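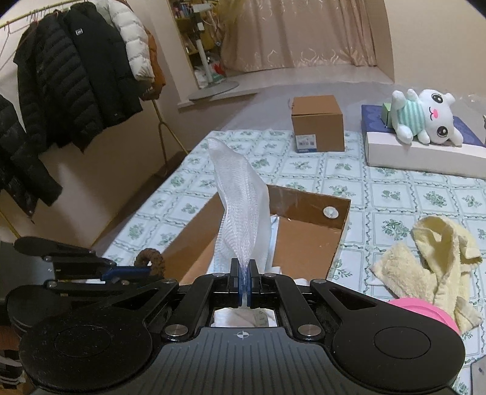
Ceasefire lines and who draws them

I have been doing an evening course on peace monitoring since last autumn, and in February we ran the big exercise, Sturnix. I said I would write it up while I still remembered it.

The setup is simple. Two governments, Altine and Taheri, have agreed to stop fighting along a river valley. The text of the agreement is four pages long. Each side keeps the ground it holds, heavy weapons move back, and a monitoring mission watches the gap. We were split into the two delegations and the mission. I was on the mission, which I had asked for, thinking it would be the quiet job.

The trouble started with the line. The agreement says forces will stay behind "present positions", and there is a map attached, drawn with a thick pen. At the scale of the map the pen stroke covers 1,000 metres of ground. Kimix, a village with a pumping station and a bridge, sits under the ink. Both delegations read the map as giving it to them, and both had good grounds for it.

My first idea was to have the line surveyed properly. I still think that was right as a technical matter, but it was the wrong thing to bring up at the first meeting. Each delegation had gone home and told its own people that Kimix was safe. A surveyed line would have made one of them a liar by the end of the afternoon. The vague map was the reason there was an agreement at all, and I hadn't seen that when I read it.

So we spent most of the session on smaller things. Who may cross the bridge, and when. Whether a police officer with a rifle counts as a soldier. Whether the engineers repairing the pumps need an escort, and from which side. By the break we had logged 19 complaints, and when I read back through them most were about the same stretch of road. A few were plainly made to be on record before the other side complained first.

What I took from it is that complaints are a kind of talking. I had been treating each one as a claim to be checked and marked true or false. The more experienced people in our group read them for timing. Taheri complained most just before it made a concession. Altine went silent when it was moving things about, so a clean log from them was worth a phone call.

We did get something on Kimix in the end. Both sides agreed to keep armed men out of the village for four months and to leave the question of who owns it for later talks. The pumps run, and the bridge opens from 7 in the morning until dusk. The map was not changed.

Some of the class thought this was a poor result and said so. Their point was that a dispute left open gives either side an excuse to start again whenever it suits them. I can't say they are wrong. I have read a fair bit on frozen conflicts this winter and plenty of them froze over a question just like this one. But the other choice that evening was no agreement, and both delegations had instructions to walk out if pushed.

I have the reading list for the next part of the course now, mostly on inspections and what a country will let an inspector look at. I will post my notes on the first two books when I have finished them. The second is very long.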